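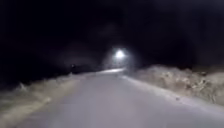 I read the Vomament collection plan twice and I still don't believe the night half of it. The claim is that a policy trained on enough teleoperated road runs will learn to hold the right edge of the pavement in the dark. Fine, but look at what the network gets to work with. There is no center line to follow, the cracks and texture in the surface are gone, and one light up ahead is brighter than everything else put together. The only decent cue is the pale band where the pavement meets the dry brush on the right. The left side drops off into black. If I were a lazy learner, and they all are, I would steer by the bright spot and ignore the rest, and my loss would look great right up to the first bend.

Gorazd wrote:

> We have 404 night runs from Pundville road logged as of the end
> of February, against a much larger daytime set. Bello and I think
> that is enough to start mixing. The plan is to train on day and
> night together, hold out 41 of the night runs, and report edge
> distance error on those. If the numbers are close to daytime we
> stop collecting at night and move the crew to the Montoya lot.
>
> Image quality is soft but the operators had no trouble driving
> from it, so the information must be in there.

Two things in that last sentence bother me.

First, the operators know what a road is. They have driven cars for years and they fill in what the picture leaves out. That a person can steer from a blurry feed tells you the person is good. It tells you very little about what can be pulled out of a few hundred examples by something starting from zero.

Second, how many of those operators had already driven the same road in daylight? I asked this on the list when we did the Fokix trial and never got an answer. If they know the road, part of the steering signal in the logs comes from memory, and you are asking the model to predict actions from images that don't contain the reason for them. You will get averaging, and averaging near a verge puts a wheel in the weeds. 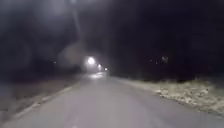

I also don't trust the held-out set. If the 41 runs are pulled at random from the 404, then every one of them has near twins in training. Same road, same street lights, same haze around them. A model that has memorized "keep the glow a bit left of center on this stretch" will score very well and will know nothing about edges. Hold out a whole road, or at least a whole section with its own lights, and then show me the error.

A cheaper check, which I would want before anyone moves the crew: take 55 night runs, black out the lamps and the halo around them, and see how much the prediction moves. If it hardly moves, I will say so on this list and buy Gorazd lunch. My guess is that it falls apart.

Then there is the ground itself. On some stretches the right verge has pale, whitish clumps in the grass that are close in brightness to the pavement next to them, and the border between the two is ragged. That might be frost, it might be dead grass, I can't tell from the pictures and I doubt the labels say. Has anybody written down the weather per run? In the logs I pulled, the field is there and it is blank in all nine of the ones I opened. A lit patch of road that looks glossy is a different problem from a dry one, both for the camera and for braking, and right now they go in the same bucket.

I'm not against collecting at night – I argued for it last year when the answer was that brightness augmentation would cover it. I'm against stopping because a count got big enough. What I would like to see is fewer repeats of the same straight stretch, more bends, more runs where the operator starts off center and has to recover, and at least a few where the brightest thing in view is off to one side of the road.

Bello, do you still have the script that plots steering against distance along the route? If the curves from different operators lie on top of each other, that would answer half of this.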